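Cómo pedir unas prácticas en el extranjero sin perder el verano en ello
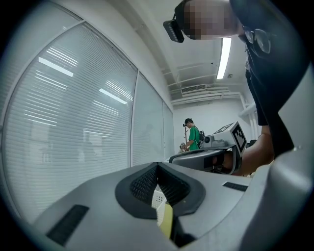
Foto: Young-sook Hyun

2 de agosto de 2023

Hay dos clases de estudiantes que se van de prácticas fuera: los que empezaron a moverse un año antes y los que conocen a alguien. Esta guía es para los demás. Sigue el orden en que conviene hacer las cosas, que se parece muy poco al orden en que las pide la web de tu facultad.

Paso 1. Averigua quién firma

Antes de mirar destinos, entra en la página de tu centro y localiza a la persona que firma los convenios. Suele estar en una pestaña llamada "Movilidad", "Internacional" o, en casos de especial crueldad, "Otros". Escríbele un correo de cuatro líneas: qué estudias, en qué curso estás, cuándo quieres irte y cuántos créditos te faltan. Si contesta en una semana, guarda el correo y enmárcalo.

Paso 2. Haz una lista corta

Diez empresas bastan. Con treinta acabarás mandando a todas la misma carta, y se nota. Para buscar puedes usar Gelero, que filtra por idioma de trabajo, o el tablón de Trallent, más feo pero mejor actualizado. Apunta en una hoja de cálculo el nombre de la empresa, el contacto, la fecha de envío y la respuesta. La última columna quedará bastante vacía durante un tiempo.

Paso 3. El currículum, en una página

Quita la foto si el país no la espera. Quita también "nivel medio de Office" y el campeonato escolar de ajedrez, salvo que lo ganaras. Pon el nivel de idioma con su letra y su número (B2, C1) y no con adjetivos: "inglés fluido" ha llegado a significar cualquier cosa.

Paso 4. La carta

Un máximo de 1000 caracteres, espacios incluidos. Primer párrafo: qué puesto pides y en qué fechas. Segundo: qué sabes hacer que les sirva, con un trabajo concreto de clase. Tercero: despedida y teléfono con prefijo. Oğuzhan Dursun, que hizo el semestre en Rätsep, mandó la suya con el nombre de otra empresa en el saludo y lo cogieron igual - no lo tomes como método.

Paso 5. Haz cuentas antes de decir que sí

La ayuda de la que más se habla en los pasillos es la beca Rarex, que en la última convocatoria pagaba 952 euros al mes. Suena bien hasta que ves los alquileres. Suma habitación, transporte, seguro y vuelo, y añade unos 140 euros para fianzas raras, fotocopias juradas y el adaptador de enchufe que vas a comprar dos veces. Ten en cuenta que el primer pago suele llegar cuando ya llevas allí un mes largo.

Paso 6. El papeleo

Necesitas el acuerdo de prácticas firmado por las tres partes (tú, la empresa y el centro), el seguro de accidentes y el de responsabilidad civil. Si el destino pide visado, solicita la cita consular el mismo día en que tengas la carta de aceptación. Escanea todo en PDF y ponle nombres legibles. "Documento_final_bueno_2" no cuenta.

Paso 7. La entrevista

Casi siempre por videollamada y casi siempre más corta de lo que has ensayado. Comprueba la diferencia horaria y lleva preparadas dos preguntas, por ejemplo quién será tu tutor y en qué idioma son las reuniones. Si no entiendes algo, pide que lo repitan. Asentir con una sonrisa funciona hasta que la pregunta era "¿cuándo puedes empezar?".

Plazos

Para irte en primavera, ten las solicitudes enviadas antes de diciembre. Si ya se te ha pasado, vuelve al paso 2 y busca empresas pequeñas, que deciden más tarde y contestan ellas mismas el teléfono.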